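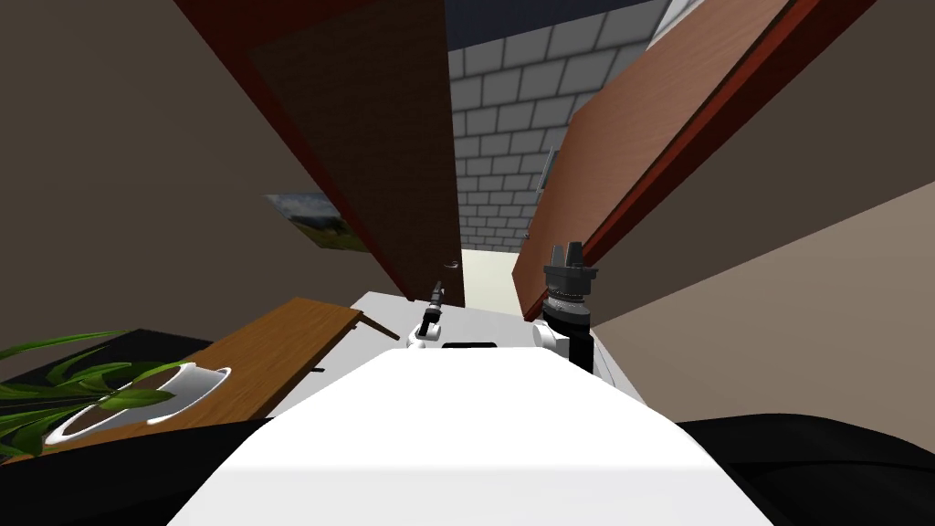 Computer render: two robot arms, grippers up, and a doorway.

Brandier goes back in the water

25/07/2020

Well, she's afloat again, and I have been grinning like a fool since breakfast. If you've been reading these pages through the winter (thank you, both of you) you'll know that I had begun to doubt I would ever write that sentence. Brandier is a small, round, rather stout motor cruiser of no great distinction, and she came out of the river last autumn for what was meant to be a coat of antifouling and a look at the stern gland. You will have guessed how that went.

Launching at Udgate is a slow business at the best of times. The slip there is steep at the top and then goes almost flat, so the trolley rushes off as if it can't wait to be rid of you and then stops dead with the boat sitting in a foot of water, looking embarrassed. You have to wait for the tide to come and fetch her. I'd brought a flask and two cheese rolls, and I'd eaten both before the water had reached the rudder.

Urszula Piątek was on the winch. I can't speak highly enough of Urszula. She put the new shaft in for me, and then took it out again in May when neither of us liked the sound it made turning over, and she never once sighed about it in my hearing. The trouble was in the coupling, a tiny bit out of true, and she spent most of an afternoon on her back in the bilge with a feeler gauge, humming. I passed things down to her and tried to stay out of the light.

The bill for the whole winter came to £3,676. I'm writing it down here so that I can't pretend otherwise later on. A good half of that was the shaft and the bearing, then there was the new exhaust hose, the lifting out and the lifting in, and a battery that I am fairly sure I killed myself by leaving the cabin light on over Christmas. I did the painting and varnishing myself, and if you come alongside please admire the port side first. I'd got the hang of it by the time I reached the port side.

The engine is the same old Drulov, and I was offered a very fair price on something newer and quieter, and I did go home and think about it. But it has only done 361 hours since the last owner had it rebuilt, it starts on the second turn, and I know all its noises. A new engine would have all new noises and I'd lie awake wondering about every one of them.

Anyway, up came the tide at last, and she gave that little wriggle they give when the weight comes off the cradle (if you've ever owned a boat you'll know the one, it gets me every time) and there she was, floating. I went straight down below and lifted the boards and put my torch on the stern gland. One drip. Then I counted to myself for a while and got another. Urszula called down to ask whether I was all right and I said I was having a lovely time.

We went up river as far as the bend, with Tu towing along behind on her painter. Tu is the dinghy, for anyone new. My sister's boy named her when he was small and wouldn't say why, and by the time he was old enough to be asked properly he'd forgotten. She tows beautifully if you keep her close in and horribly if you don't, and I had let out far too much line, so she went skating from side to side the whole way and Rasa Eglītis, coming down in her sloop, very kindly shouted to tell me so.

Rasa's mooring is next to mine again this year, I'm glad to say. She took my lines when we came in, which was just as well as I'd put the fenders out on the wrong side. She has been out since the first week of July and is already brown as a nut. There's a plan for the pair of us to go down to the estuary for a night, weather allowing, and anchor in the pool behind the spit.

Still to do before then: the curtain rail in the fore cabin, the horn, which makes a noise like a sheep, and a new washer for the galley tap. I also need to find the other boathook. I had it in March.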